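How to Refinish a Veneered Tabletop Without Sanding Through 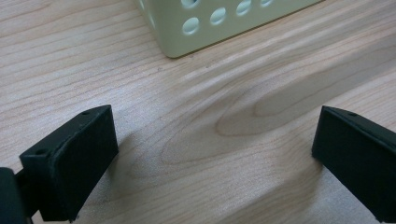

Veneer can be refinished with the same products as solid wood, but the working margin is much smaller. Commercial face veneer made in the last few decades is commonly less than a millimeter thick. An orbital sander with coarse paper can remove that in seconds at an edge or corner. The procedure below removes the old finish chemically, limits sanding to light passes by hand, and rebuilds the surface with a wiping varnish.

Before you start

Confirm that the top is veneer. Look at the underside and compare the grain with the face. On a solid board, a knot or a strong figure on top usually has some counterpart below. Look next at the edge. End grain that continues the lines of the face indicates solid wood. A separate strip along all four sides indicates veneer or an edge-banded panel.

Also rule out printed laminate. A printed pattern repeats at fixed intervals and has no open pores under a magnifier. Laminate does not respond to stripper or oil and should not be treated by this method.

Identify the old finish. Pick a spot on the underside of the apron or the inside of a leg.

Rub with denatured alcohol on a cotton swab. If the finish softens and becomes sticky, it is shellac.
If alcohol has no effect, try lacquer thinner. Softening indicates lacquer.
If neither has an effect, assume varnish, polyurethane, or a catalyzed factory finish.

Shellac and lacquer can often be repaired without stripping. Catalyzed finishes are the slowest to remove and may need two or three applications of stripper.

Materials

Gel stripper suitable for vertical surfaces
Plastic scraper with rounded corners
Synthetic abrasive pads, maroon and gray
Mineral spirits
Lint-free cotton cloths
Sandpaper, 180 and 220 grit
Cork or felt sanding block
Wiping varnish, satin or semi-gloss
Wood glue and a fine syringe, if there are loose areas
Nitrile gloves, eye protection, respirator with organic vapor cartridges

Do not use steel wool if a water-based finish will follow. Fragments left in the pores will rust.

Step 1. Check for loose veneer

Tap the surface with a fingernail at intervals of an inch or two. Bonded veneer gives a dull, even sound. A loose area sounds higher and papery. Mark each one with painter's tape.

For a blister, slit the veneer along the grain with a new knife blade. Inject a small amount of glue under each side of the slit, press outward from the center, and wipe off what comes out. Cover with wax paper, then a flat block, and clamp or weight for 18 hours. Repair loose areas before stripping. Stripper that gets under the veneer is difficult to remove and will interfere with the glue.

If the top was made before the middle of the last century, the original adhesive may be hide glue. It can be reactivated with a household iron on a low setting over a damp cloth. Test a small area, and stop if the finish whitens beyond the cloth.

Step 2. Strip

Work in a ventilated space away from pilot lights. Mask the edge banding if it is a different material from the face.

Apply the gel in one direction with an inexpensive brush. Keep the layer thick and do not brush back over it. Cover with plastic film to slow evaporation. Leave for the minimum time on the product label, then test with the scraper. The finish should lift with almost no pressure. If it does not, cover it again and wait.

Scrape with the grain. Hold the scraper low. Take residue out of the pores with a maroon pad and mineral spirits, also with the grain, and change the cloth often. Do not rinse with water, even where the label allows it. Water can swell the core at the seams and telegraph through the new finish.

Let the top dry overnight.

Step 3. Sand by hand

Use 180 grit on a block for one light pass, then 220. Keep the whole block on the surface and stay an inch back from the edges. Finish the edges separately with 220 folded in thirds and no block.

Watch the color of the dust and of the wood. A sudden change in tone, a faint crosshatch, or the appearance of a glue line means the veneer is nearly gone. Stop in that area.

Figure needs attention here. Where the grain forms nested arches or ovals, the fibers rise and fall relative to the surface. These areas scratch more visibly and absorb more finish than the straight grain beside them. Sand along the long axis of the figure and do not try to follow the curves.

Grits above 220 are not needed under a film finish. Polishing the wood to 2,000 closes the surface and reduces adhesion.

Step 4. Color, if required

Pale veneers such as maple and birch can blotch under liquid stain. Use a gel stain, or skip this step. Test on the underside only if the veneer there is the same species, which is uncommon. A better test area is the face of a drawer or leaf that is going to receive the same treatment.

Step 5. Apply the finish

Thin the first coat of varnish with an equal part of mineral spirits. Flood it on, wait five minutes, and wipe off the excess. Apply the remaining coats at the strength supplied.

Allow each coat to dry fully. A coat that gums up the pad is not ready. Scuff between coats with a gray pad and remove the dust with a cloth dampened in mineral spirits. Three coats are enough for a side table. A dining or work surface should have five.

Step 6. Cure

The surface will feel dry the next day but remains soft for several weeks. During that time:

Do not use a tablecloth or rubber-footed objects.
Lift items instead of sliding them.
Clean with a barely damp cloth only.

Troubleshooting

Small craters in the first coat: silicone from furniture polish. Wipe down with mineral spirits, seal with dewaxed shellac, and recoat.

Cloudy patches: moisture trapped under the film, usually from finishing in high humidity. Allow more drying time before recoating.

Raised seams: water reached the core. Let the top dry for a month before leveling with 220 grit.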